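About Us

Hi! I'm Geeta Chaudhary, and I run Tyagi Lighting out of a long, low building on the edge of Ornley. We make and sell replacement lamps, drivers and dimmers for people who already own light fixtures they like and don't want to throw them out. Desk lamps, under-cabinet strips, porch lanterns, that big brass thing your aunt left you – if it used to take a bulb or a tube and you want it to run on something more efficient, we can probably help.

I started in 2 rooms over my brother's print shop in Itholm. I had a bench, a secondhand power supply and a box of fluorescent desk lamps from an office that was closing down. They were lovely lamps with terrible light (greenish, buzzy, slow to come on), and I wanted one for myself. So I gutted it and put in a warm LED strip and a little driver, and my sister-in-law wanted one, and then her dentist wanted six. By May of the next year I had a website, a very bad one, and a shelf full of other people's lamps with masking tape labels on them.

These days we still take in lamps for conversion, but most of what goes out the door is our Flalness range. Flalness started as one retrofit board for one shape of desk lamp, and it now runs to 86 parts. You'll find boards, drivers, diffusers, inline dimmers, and a whole page of adapters for sockets that haven't been sold new in decades. The adapters are my favorite part of the catalog and the part that makes the least money. 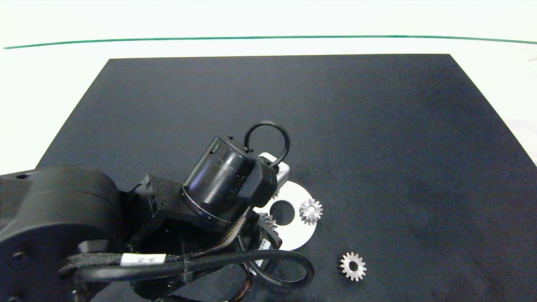
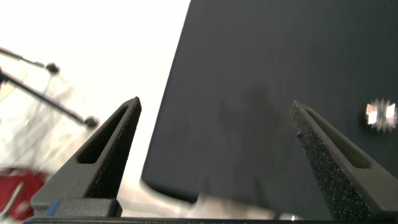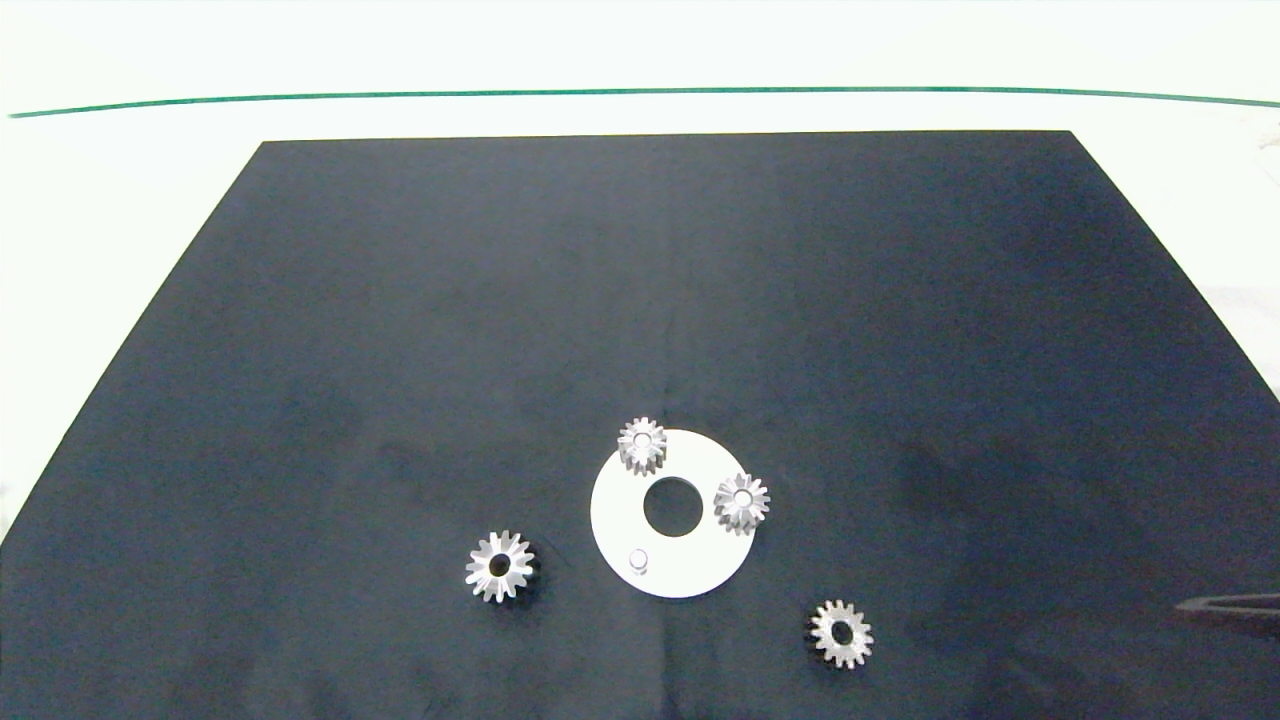 Okay, so what do we care about? Color, mostly. I'm fussy about it. Two boards can both say "warm white" on the label and look completely different side by side on a kitchen wall, and it drives people crazy. When we get a new batch of LEDs we compare them to the last batch before anything gets soldered, and if they don't match we either send them back or sell them separately as a different tint. If you bought four under-cabinet boards from us a while ago and you need a fifth, write the batch code from the back of the old ones in the order notes. I'll try to find you a close match, and if I can't I'll write and tell you before I ship anything.

Flicker is the other one. I get headaches from cheap dimmers, so I test every dimmer and driver pairing we list at low brightness, and the pairings I don't like don't go on the chart. That's why the chart is short! If your wall dimmer isn't on it, that doesn't mean it won't work, only that I haven't tried it yet. Send me the model number. A good third of the chart came from customers asking.

We do a few things you might not expect from a parts shop:

Conversions by mail. Send us the lamp (please take the shade off and wrap it separately) and we'll quote before we touch it. Turnaround is usually a few weeks, longer before the holidays.

Small orders. There's no minimum. You can buy one connector if one connector is what you need, though shipping will cost more than the connector.

Trade accounts. Once you've ordered 50 pieces of anything, mixed or all the same, ask me for the trade price list. Electricians and restoration shops make up a big chunk of our regulars and I'm always glad to have more.

Returns. Unused parts can come back to us, no restocking fee. If you've cut a strip to length I can't take it back, sorry.

What we don't do is mains wiring in your house. I can tell you which driver to buy and how to connect the low-voltage side of it, but for anything behind the wall please call a licensed electrician. I get asked a lot and the answer is always the same.

The building in Ornley is 2,110 square feet, which sounded enormous when I signed the lease and now has boxes in the hallway. You're welcome to come by and see lamps lit up before you buy – there's a wall of samples by the front door, in every tint we carry, with a dimmer you can play with. Drop me a line first so I know to have somebody up front. Bring your old bulb or a photo of the socket with a ruler next to it, and it'll go much faster.

For everything else, the contact form comes straight to me. I answer in the mornings, coffee in hand, in the order they came in. If it's been more than a few days, check your spam folder and then write again.

– Geeta

Page last updated 2021-08-27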